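Search posts
Search
Clear

Atieno Kashindye
Thread

1/ I've been parking a car on public streets for work for nine years, mostly as a home care aide going from client to client. People at the agency keep asking me how I keep from getting tickets, so I'm putting it in one thread. Last updated 9th March.

2/ Read the whole pole. Most of the tickets I've seen coworkers get came from reading the top sign and walking away. The street sweeping sign is usually the lowest one, and it's the one with the odd hours.

3/ Arrows matter. An arrow pointing left covers the curb to the left until the next sign. If there's a sign with arrows both ways, you're in the middle of the zone. No arrow usually means the whole block, but walk to the corner and check.

4/ "No stopping," "no standing" and "no parking" are different rules in a lot of cities. No parking often lets you drop off a passenger or unload bags. No standing often lets you drop off a passenger and that's all. No stopping means keep moving. Look up your own city's wording.

5/ The 2 hour signs are where I lost the most money. In Gandby the 2 hours applies to the block. Moving up three spaces doesn't restart the clock. I found that out with a $45 ticket and then, a month later, a $60 one for the same thing.

6/ You have to leave the block and come back later. I asked the clerk at the window how much later and she said the ordinance doesn't say. I now park around the corner for my second visit.

7/ Unpainted curb doesn't mean free curb. Driveways, crosswalks, corners and hydrants have their own distances whether or not there's any paint. Hydrant distance varies by state. Mine is 15 feet, which is about one car length. I use my own car as the ruler.
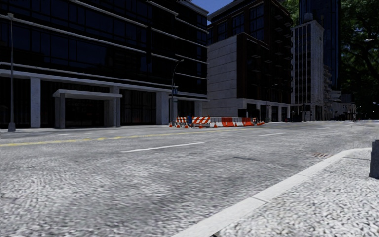
8/ Parking near road work. Temporary signs beat permanent ones. If there's a paper sign taped to a tree saying no parking from 7 to 4, it doesn't matter that the metal sign says you're fine.

9/ Temporary signs are supposed to go up ahead of time, and how far ahead depends on the city. Take a picture of the block when you park if you're leaving the car overnight. A friend had a tow charge reversed because her picture had no paper signs in it.

10/ Barriers move. Crews shift them as the job goes down the street, so a spot that was open before lunch can be inside the work zone by two. I don't leave the car on a block with active work if the visit is longer than an hour.

11/ Apps. I use Skitix for paying meters and it does that fine. The reminder comes ten minutes before you run out, and you can change it to twenty in settings. It doesn't know about street sweeping. It will gladly take your money for a spot you aren't allowed to be in.

12/ Check the zone number on the meter against the one in the app every time. The app guesses from your location and it has put me on the wrong side of Declercq Street more than once. If the zone is wrong, you've paid for somebody else's curb.

13/ Check the plate too if you're driving a rental or a loaner. I paid a full afternoon on my own plate while driving my sister's car.

14/ If you get a ticket, take pictures before you move. The sign, the meter, the front wheel against the curb, and something that shows which block it is. Then read the ticket for mistakes. Wrong plate, wrong street or wrong time are all worth contesting.

15/ Contest by mail or online if they let you. Keep the letter short. Say what the sign said, say where the car was, attach the pictures. I've won four out of seven. The ones I lost were the ones where I wrote a page about how unfair it was.

16/ Pay on time if you lose. Skorkley doubles the fine after thirty days and then adds a fee on top of that. One woman I trained with let hers pile up until it was over $3000, and she had to set up a payment plan to get her car back.

17/ If you park for work, ask your employer about a permit. Some cities have one for home health workers. Mine does, and I went years without knowing. The form was a single page and the permit renews every June.

18/ Employers don't always pay for tickets but mine pays for meters. Save the receipts from the app as you go. Going back for a whole year of them took me a full evening.

19/ Somebody asked about hills. Facing uphill with a curb, turn the wheels away from the curb. Facing downhill, turn them toward it. With no curb, turn toward the side of the road both ways. Set the brake.

20/ I'll add loading zones when I have time. The rules for those here changed and I haven't read the new ones yet.

Filed under: Driving, Street Parking, Work Life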